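The case against folding the big sheet

I have now read four separate articles promising that I could fold a bed sheet into a perfect rectangle in under a minute. I have tried every one of them. My sheets remain a lump with corners.

The latest came from Kuldeep Katiyar, who forwarded me a piece called something like "The 40 Second Fold" with the words "this will change your life." Kuldeep also said that about overnight oats. I read it on Sunday, standing at the dryer, with the phone balanced on the detergent and the sheet over one shoulder, and I want to go through it properly because I think people are being sold something.

Step one is to find the two short corners and put your hands inside them. Fine. Except the author assumes you know which side is the short side. On a queen sheet that has been through a hot wash a few dozen times, I'm not convinced there is one. Mine seems to have become a sort of rounded square. I turned it three times and ended up with my hands in two corners that were diagonal from each other.

Step two is to bring your hands together and flip one corner over the other "in a single motion." I'd like to see the person who wrote that do it with a normal ceiling height, a normal wingspan and a lamp nearby. The far end of the sheet goes on the floor. It always goes on the floor. The article says to use a large clean table or the bed, and if I had a large clean table I would be a different kind of person and would not need the article.

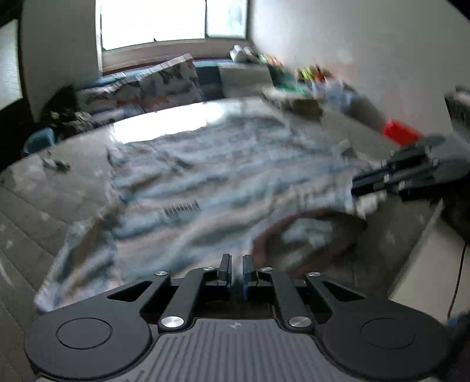

Step three is "smooth out any creases." With what? You pat one crease flat and it comes up again a foot away. I got down on my knees and worked from the middle out, which is what one of the commenters suggested, and then from one end to the other, which is what a different commenter suggested in capital letters. Both ways I ended up kneeling on the part I was trying to straighten.

I will give the article one thing. Looking for the label first does help. If it's sewn in at a bottom corner you at least have a place to start, and you can stop spinning the thing around like a bullfighter. My Boltent sheets have it there. The set from Turton has it halfway down a side seam, apparently just to be difficult, so with those you're on your own.

Nkrumah Akolgo, who lived with me for two years and has seen what I do to linens, has a method I used to make fun of. He takes the sheet off the bed, washes it, dries it and puts the same sheet back on the bed. No folding at any point. The spare set lives in a pillowcase, rolled up, on the closet shelf. I told him it looked like he was hiding a ham. But he hasn't read a single article about it and his closet door closes.

So that's what I'm trying this month. The article had 1534 comments when I last looked, and I went through maybe 80 of them before the dryer buzzed. A good number were from people who said it worked the first time. I don't believe them, or I believe they own very small beds.

I also looked at the folding board from Brelanmont that gets recommended at the bottom of the page. It's for shirts. I checked twice. I don't know how it got into an article about sheets, although the link going to a store may have something to do with it.

If you've got a way of doing this alone, on a floor, with a sheet that has lost its shape, leave it in the comments. Please don't send a video. The spare blankets are next and I already know how I feel about those.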